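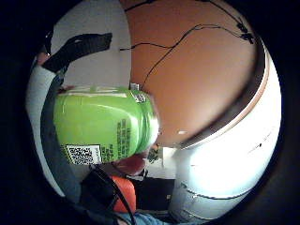
How many demonstrations does a robot need before it can pick up something it has never seen?

Fewer than we thought, as long as the demonstrations are varied. In our tests, a policy trained on 491 carefully mixed recordings did as well as one trained on the full set of 2668, and on unfamiliar objects it did slightly better.

The result comes out of the grasping work at Donanard, which readers may remember from the January issue. Zainab Danladi and Ulises Paredes have been collecting demonstrations with a hand-held gripper. A person carries out the task with the tool, the camera on it records what the fingers of the gripper would see, and the recordings are used to train a robot arm fitted with the same gripper and the same wide-angle lens. There is no need to have the arm in the room while you collect, so a session can be held wherever there are things to pick up.

The full set was built up in the obvious way. People came in, took whatever was on the shelf and recorded it until the battery ran down. That gave us a lot of data, but when Zainab went through it she found that a large part was near enough the same thing over and over: an upright container, approached from the front, against a plain wall. The rest was thinly spread. Containers lying on their side were rare, and so were recordings where a person's hand was holding the object as the gripper came in.

Handovers matter for the project because Vosance, who are paying for half of it, want an arm that can take items from a person at a packing bench. The early policy was poor at this. It would line up well, then stop short when fingers came into view. Ulises first put this down to the lens, which bends everything near the rim of the image, and he spent much of the spring on a correction step. The corrected images looked tidier to us and made no difference to the arm. We have since dropped that step and train on the round image as it comes.

What did help was choosing the recordings. The method is simple enough to run overnight on one machine. Each recording is boiled down to a short list of numbers describing how the gripper moved and what the camera saw just before contact. Recordings with similar lists are grouped, and the program takes a few from each group, starting with the smallest groups. It stops when adding another recording would bring in very little that is new. On our data it stopped at 491.

We then trained two policies from scratch, one on the chosen set and one on everything, with the same settings and the same number of training steps. Both were tested at Donanard and again in the Partington lab, where the lighting is harsher and the benches are a different height. On objects that had been in the training data there was nothing to choose between them. On new objects the smaller set came out ahead at both sites, mainly on handovers and on things lying flat. Neither policy was any good with soft bags.

Some cautions. The gap between the two is small, and a third round of tests could narrow it. The grouping depends on how the lists of numbers are made, and we tried 7 versions before settling on one. Two of those gave sets that trained badly, for reasons we don't yet understand. We also haven't shown that you could collect a small set to begin with. The program had a big pile to choose from, and a group starting from nothing would need some way of telling, while still recording, which kinds of grasp they were short of.

That last point is what Ulises is working on now. He has a version that runs after each session and prints a short list of what to record next. It has been tried twice at Alness, and the people recording there found the list useful but too vague, so he is rewriting the wording.

Zainab is writing up the comparison and expects to have a draft to pass round by the end of the month. If you have a set of hand-held recordings and would like the selection program run on it, send her a note with the rough size of the set and the type of gripper used. Sets recorded with a different lens are fine.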